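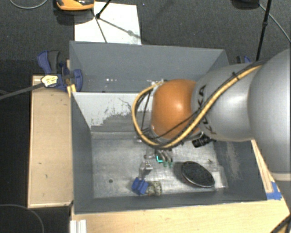

4/7/18

A divided bin is a better piece of storage than an undivided one of the same volume, and the difference is larger than most people assume when they buy. My position is that two compartments is the correct number for general odds and ends, and that the popular seven-section organiser is a mistake in nearly every home or workshop where I have seen one.

The usual argument for more sections is that each category gets its own place. This holds for screws. It does not hold for the miscellaneous load: blocks, lids, short cylinders, flat discs, small clear tubs, parts of things that have been separated from the rest. These have no stable categories. A person faced with seven labelled slots and an item that fits none of them will put it in the nearest slot or on the bench. After a month the labels are wrong and the bench is full.

Two compartments ask one question. Mine is "sorted or unsorted", although "keep or go" works as well. Items start on one side and end on the other. When the first side is empty the job is finished, and the state of the job can be read from across the room.

Colour matters more than the catalogues allow. Grey is the sensible choice for opaque and bright items, as blue, green and orange all stand out against it. It is a poor choice for anything clear or whitish. A translucent container on a grey floor loses its edges, particularly near a wall, and is the item most often left behind. Flevano sells its divided bin in grey only. A dark liner in one half fixes the problem and costs very little.

Depth is the other common error. The Jarex model is deep enough that small items sit in the shadow of the wall, and a hand reaching for a disc lying flat tends to push it into the corner. The Mofokeng bin is shallower and holds less -- I consider this a benefit. A compartment that can take 14 kilos of loose parts will eventually be given 14 kilos of loose parts, and then no one will lift it.

I accept two objections. A fixed divider cannot take long items, and a removable one rattles. Neither has persuaded me to go back to a single tub, where the heavy pieces settle over the small ones and everything must come out to find one lid.

The bins should be emptied fully every July, wiped, and put back in the same spot. Liners last four years with ordinary use.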